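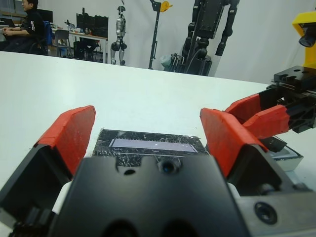

The Plukura team has moved from foam blocks to broken electronics for the second half of the semester. Plukura is the club's two-arm handling project, and its task for the Durgate student challenge is to take flat, damaged parts from a bench surface, pass them from one arm to the other and put them in the correct tray. Flat parts are the hard case. A cracked panel lying face up on a plain white table offers the red finger pads almost nothing to close on, and the glossy black surface with its web of fine cracks gives the depth estimate very little to work with either. Most of the work described below concerns one or the other of those problems.

Data collection

Recording ran through April in the ground floor lab at Condov, mostly in the late afternoon once the second-year practicals had cleared out. The team logged 1045 teleoperated episodes. Of these, 553 passed the review and went into the training set. The remainder were rejected under the rules agreed at the start of semester: operator hesitation at the approach, a regrasp after first contact, a dropped part, or a time offset between the arm streams. The offset accounted for more rejections than any other single cause, and was traced to one logging process starting late after a network change. It was fixed by having both streams wait on a common start signal. Affected episodes could not be realigned with confidence and have been archived without labels.

Members who recorded in the first fortnight should note that their episodes were not thrown out for operator quality. The review sheet on the club drive now gives the rejection code beside each entry.

Grasping flat parts

A top-down pinch does not work on a panel that sits flush with the table. The pads meet the bench before they meet the part, and the controller reads the table contact as a successful grasp. Three alternatives were tried.

The first was to slide the part to the table edge and grasp the overhang. This is dependable on intact pieces and takes a long time. It is also poor practice with cracked glass, as dragging the panel sheds fragments and leaves fine scratches on the bench top. It has been dropped.

The second was to tilt the part by pressing down on one side with the first arm while the second arm lifts the opposite side. It only works where the part is slightly bowed or has something under it.

The third, now the default, is a low lateral pinch. One arm approaches with the fingers opened wide and the pads angled inward, straddles the part across its shorter dimension, and closes at low force until both pads register contact. The wrist then rotates a small amount before lifting. The second arm holds off to the side until the part is clear of the table, then comes in for the handover. Closing force is the sensitive parameter. Too low and the part slips on rotation; too high and an already shattered panel flexes, which opens the cracks further and changes the outline the vision system is tracking.

Pads wear quickly under this method. Scuffing alters the friction enough to show up in the slip log, so pad condition is now a field in the session record. Please fill it in before the first run and again at the end, even if nothing seems to have changed.

Perception

The detector was originally trained to find parts by colour against the white table, and dark panels were expected to be easy. Detection is indeed reliable. Pose is the weak point. Reflections off the surface move as the wrist moves, and the tracker tends to lock onto a highlight instead of an edge. Where a panel carries a pale label or strip, the tracker does better, as the strip gives it a straight line to hold. The team has resisted the temptation to stick markers on the parts, given that the Durgate rules prohibit any modification of the supplied items.

Two changes are in testing. The outline is now estimated from a single still taken before the approach begins, and live tracking is used only to confirm that the part has not moved. Separately, the overhead lights at the window end are being left off during runs. The second change is cheap and has helped, but the lighting at the challenge venue is not known, so results with the lights on continue to be recorded alongside.

Planning software

Motion planning has been moved to Skála, the planner written by last year's final-year group. The old scripts treated each arm as an independent device and relied on a fixed boundary down the centre of the table, with neither arm permitted to cross. That made a handover possible only in a narrow strip. Skála plans both arms together and checks the full volume of each gripper, mounting brackets and camera housings included. The last item matters. Under the old scripts the camera housing was missing from the collision model, and it has the dents to prove it.

Planning time is longer than the team would like when both wrists are low and close together. Work continues on caching the approach poses, which repeat often enough to make this worthwhile. Anyone who has finished the motion planning unit and wants a contained piece of work is encouraged to take this on.

Bench rules for broken parts

Cracked panels live in the lidded tub on the bottom shelf and go back there at the end of each session. Safety glasses are required for anyone within reach of the table, including whoever is only there to press the stop button. Cut-resistant gloves are in the second drawer. Sweep the table with the soft brush between runs and wipe it down with a damp cloth at the finish — dry cloths push the splinters into the surface. Batteries are not accepted in any form. If a donated device still has one fitted, leave it with the lab office.

The team is short of small flat items with damage. Old display modules, calculator faces and remote control fronts are all useful, in any colour, although matte parts are wanted more than glossy ones at present. Drop them in the box outside the lab door with a note saying what they came from.

Next steps

The current policy will be frozen once the lighting comparison is complete, and the remaining sessions will be given over to full runs under challenge timing. Two places are open on the evening roster for operators who have completed the induction. Put your name on the sheet inside the lab door, along with the hours you can do.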